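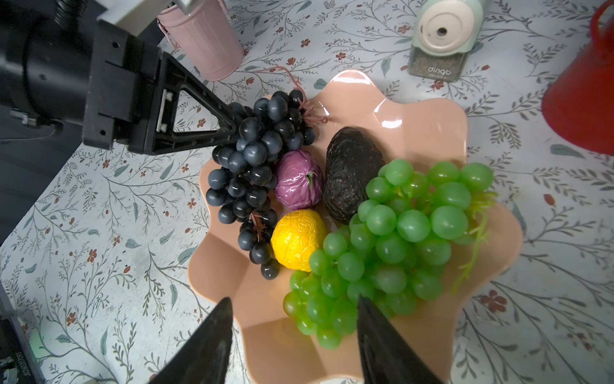
A standard for the table, before a standard for the robot

Opinion, by Régis Courtois

When people in my field discuss rules, they speak first of speed, force and emergency stops. These rules exist already and most of them are good. I want to speak about a more modest kind of rule, the kind that says what we must write down about the table.

For six years I have reviewed manipulation trials, first at Delorme and now at Nenora, where we check results that other companies wish to publish or sell. A report comes to me and it says: "fruit, household setting, success." I ask which fruit. The answer is usually "assorted." I ask if it was real or plastic, and sometimes I wait two weeks for the reply.

This difference is important. A plastic lemon does not bruise. A bunch of plastic grapes is one object that behaves almost like a small net: you pull at one berry and the whole bunch follows, with its stem and everything the stem has caught. A real bunch loses berries. If a system was tested only with the first kind, I have no objection, but the word "artificial" must be in the first line of the report. In May I read 24 reports from different groups, and only 14 of them said it anywhere.

My second request concerns the cloth. Many laboratories still prefer a plain gray mat, and they have good reasons, because on a plain mat you can compare one trial with another. But people eat at tables with flowers printed on them. I would ask that every evaluation which uses the word "household" include at least one patterned surface, and that a picture of this surface be attached. Thin stems printed on a cloth and a thin plastic stem lying on the same cloth are a fair test for a vision system, and I have seen expensive ones fail it.
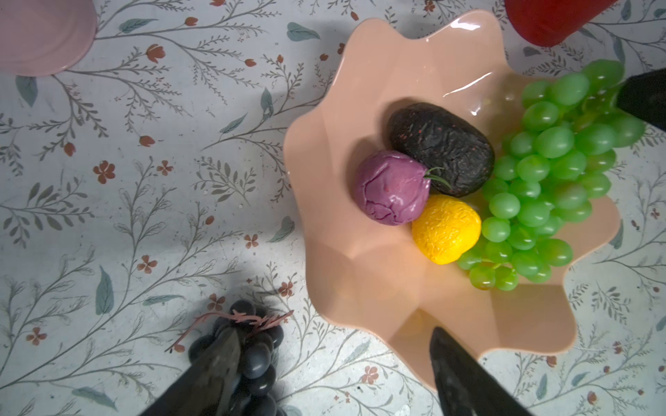

The third request is about the order of things. When several objects share one bowl, the report should say how they were at the start, which one was to be moved, and what counts as moved. Is it enough that the grapes have left the bowl? Must they lie flat? May the bowl itself slide by a finger's width? At Tusgate they wrote a form of one page for this, and the operators complained for a month that it was slow. It took them roughly 55 seconds per trial. I do not think this is a great sacrifice.

I know the argument on the other side, and my colleague Bastien Masson has made it to me many times — he is an engineer at Metamance and has more patience than I have. He says that if we fix every detail, people will train for the details. They will buy the same bowl and the same lemon, and we will have robots that are excellent with one lemon. He is right that this can happen. I have seen it with a certain yellow cup, which I will not describe further because its owners would recognize it.

But my proposal is to record, and this is different from to fix. Let each group choose its own bowl, its own fruit and its own ugly or beautiful tablecloth. Let them leave other objects near the bowl, as they would be in a kitchen, and let them mention these too. A gripper that must come down between the rim and a neighbor works under different conditions than one with free space on all sides, and the reader cannot guess which case it was.

There is also the matter of two arms. If a second arm takes part in a trial, even for one moment, to hold something still or to push it a little, I want this in the result and not in a footnote. Today some groups count it as help and some do not count it at all. The numbers are then placed in the same table — and a buyer who has no time will read only the biggest one.

None of this needs new equipment. A form, a photograph before and after each trial, and a person who is allowed to refuse a trial when the form is empty would be sufficient to begin. At Nenora we will ask for these three things from all groups who send us work this year, and I expect some angry letters. I will answer them in the order they arrive.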